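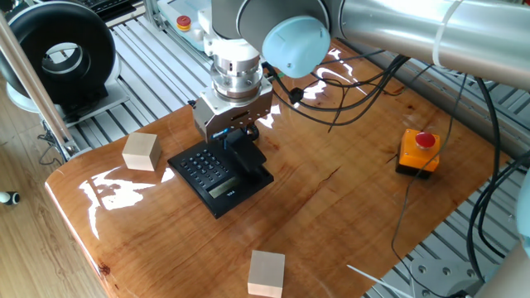
I've had the Kanlow two-finger gripper on our arm since May, and I wanted to like it more than I do. It cost me 139 dollars, the fingers swap out in a minute, and for plain wooden cubes it's lovely. Pick, place, pick, place, all morning long!

Then I moved on to the desk phone. Lifting a handset is my standard test for any gripper (it's smooth, it's curved, and the coiled cord tugs back at you), and on Tuesday the Kanlow let go of it 3 times in 30 tries. Worse, it didn't tell me. The software kept reporting "object held" and the arm carried on with the rest of the program, fingers shut on nothing. That's the part that bugs me. I can live with a drop, but a false grip signal near people's hands is a safety problem, and I now keep the emergency stop on the table whenever it's running.

Cords are the other headache. A coil lying under the fingers is easy to pinch on the way down, so check where yours has ended up before you start a run.
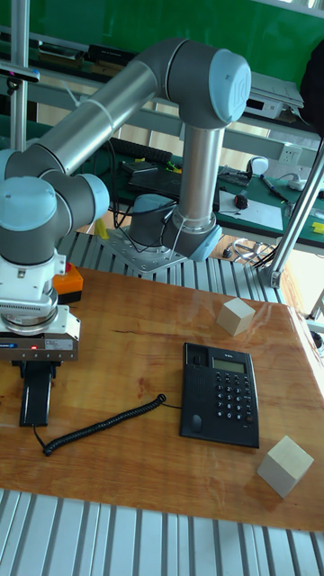
Would I buy it again?

For light, boxy stuff, yes. For anything with a cord or a curve, I'd save up for the Drurnano, or at least add your own check on finger width and stop the arm if the gap closes too far. Three stars from me.

Comments

Zubaida Chaudhry: Same false "held" on mine! Raising the minimum width setting helped a bit.

Irfan Ghumman: Did you try rubber pads? Mine stopped slipping, but the signal is still wrong.

Contact | © Trodside Bench Reviews | Back to top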